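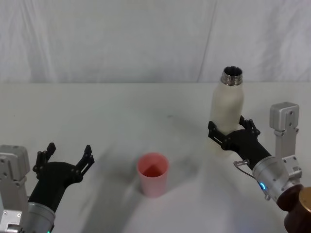 Crawl Space and Basement Waterproofing Technician
Pernidano Basement & Crawl Space, Prisbridge

Pernidano is hiring two full-time technicians for our waterproofing crews. We work on houses and small commercial buildings in Prisbridge, Skiven and the towns between them. Most of our jobs are interior drain systems, sump pump installation, vapor barriers and crawl space encapsulation. We do not do roofing, and we do not do door-to-door sales. You will not be asked to sell anything on this job.

The position is open because we are adding a third crew in September. Experience in waterproofing is helpful but not required. People have come to us from concrete, landscaping, plumbing and warehouse work and done fine. If you have never held a jackhammer, we will show you how before you use one in somebody's basement.

What the work is

Crews are three people, one of whom is the lead. You will meet at our shop on Daza Road at 6:45 a.m., load the truck, and drive to the job. A typical basement takes two or three days. On a drain job you will break out a strip of slab along the inside of the foundation wall, carry the rubble out in buckets, dig the trench, lay pipe and washed stone, set the sump basin, and pour the concrete back. On a crawl space job you will spend much of the day on your knees or your back, clearing out old insulation and debris, sealing vents, and fastening liner to the walls and piers.

You will also cover floors and stairs before work starts, hang plastic to keep dust out of the living area, and clean up at the end of every day. Customers are usually home. We expect crews to be polite, to keep the radio off inside the house, and to send questions about price or warranty to the office.

What we need from you

You must be able to lift 70 pounds and carry it up a flight of basement stairs, many times in a day. You must be able to work in tight spaces -- some of our crawl spaces have less than 28 inches of clearance. You will need a valid driver's license and a way to get to the shop on time. You must be at least 18 and legally able to work in the United States.

Basic reading and arithmetic matter too. You will be reading a tape measure, checking slope on a drain line and filling out the job sheet. If you speak Spanish as well as English, please say so on your application. It is useful to us but does not affect whether you are considered.

Helpful but not required: concrete finishing, basic electrical knowledge, experience towing a trailer, or any work with dehumidifiers or pumps.

Hours and pay

Regular hours are 6:45 a.m. to 3:30 p.m., five days a week. Spring is our busy season and there is overtime, paid at time and a half. Emergency pump calls are rotated among the crews, and you would not go on the rotation until you have finished training. Drive time from the shop to the job is paid.

Starting pay depends on experience and will be discussed at the interview. Everyone gets a pay review after the training period and once a year after that. We offer health and dental coverage, paid holidays, paid vacation, and a retirement plan with a company match. Respirators, gloves, knee pads, hearing protection and coveralls are supplied. You buy your own boots, and we pay back part of the cost once a year.

Training

New technicians start with two days at the shop, covering tool safety, silica dust, confined spaces and lifting. After that you are placed with a lead and stay with that same lead until training is over. Technicians who want to become leads can begin working toward it after their first year.

How to apply

Come by the office on Daza Road and fill out a paper application, or send a resume through the Jobs page of this site and put "Technician" in the subject line. A cover letter is not needed. Please list your last three jobs and a phone number where we can reach you after 4 p.m.

Interviews last 45 minutes and include a walk through the shop and a look at the trucks. If that goes well, we will invite you to spend a paid half day with a crew so you can see the work before you decide. Offers depend on a driving record check and a drug screen.

Both positions will stay posted until they are filled. We reply to every application, including the ones we turn down.

Pernidano Basement & Crawl Space is an equal opportunity employer.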